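We use cookies to improve your experience on this site. By continuing you agree to our cookie policy. Accept | Manage settings

Collecting Hand-Held Demonstrations for Table Cleanup
By Shabani Waweru and Kam-wah Wan
Project report, May

1. Background

Our project was one part of a larger course effort called Pliretti. The aim of the whole effort is a robot arm that can tidy a small table by learning from recorded examples. Our part was the examples. We did not train the final model and we did not work on the arm.

Last term's group collected their data by driving the arm with a joystick. It was slow, and the motions came out jerky. We used a hand-held gripper instead. The person doing the task holds the gripper and does the job with it, and a camera on the gripper records the view. Markers on the fingers let the software work out how far open they are in each image.

2. The task

We picked sweeping because it needs two tools and the results are easy to check. There is a dustpan, a hand brush, some scraps on the table and a bowl. The scraps should end up in the bowl. Each person used two grippers, one per hand, with the dustpan in one and the brush in the other.

We split the task into four stages: pick up the dustpan, pick up the brush, sweep the scraps in, and empty the dustpan into the bowl. Each recording covers all four. We thought about recording the stages separately but decided against it, as the model needs to see how one stage leads into the next.

3. Setup

All recording was done in the Toldale lab on the second floor. Files were copied to the shared drive, Kultamow, at the end of each session. Kam-wah wrote the script that checks each file for missing images and for markers that the software could not find.

Before each recording we moved the objects by hand. At first we did this without a plan, and when we looked back we had put the bowl in nearly the same place every time. After that we used a printed list of layouts and crossed them off as we went.

4. How much we collected

Our target was 1,000 recordings. We ended with 578 that passed the check. We lost more than we expected to marker problems. When the dustpan was gripped too far down the handle, the wrist had to turn a lot to empty it, and one of the markers would go out of view. We wrote a short rule sheet on where to grip, and the failure rate dropped.

We also lost one full Thursday session because the clocks on the two grippers had not been synced. The left and right recordings did not line up and we could not fix it afterward.

5. What we would change

Sync the clocks first, every time. Use the layout list from day one. Run the check script during the session - not at night, when it is too late to redo anything.

We would also bring in more people. Nearly all of the recordings were made by the two of us, and we both tilt the dustpan the same way. A model trained on this set may only learn our habits.

The remaining question is how the scraps should look. We used small crumpled pieces because they are quick to make and easy to see against the table.

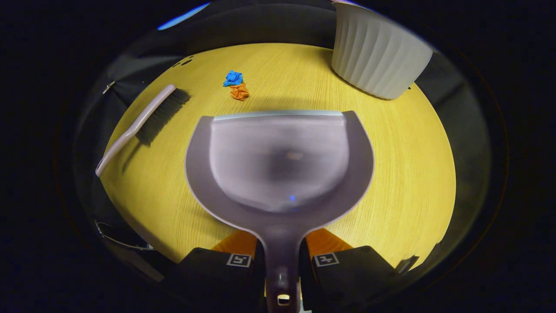 Crumbs or sand would be a harder test, and the next group should start with a small batch of those before going back to the main target. The layout list and the rule sheet are in the project folder on Kultamow, next to the check script.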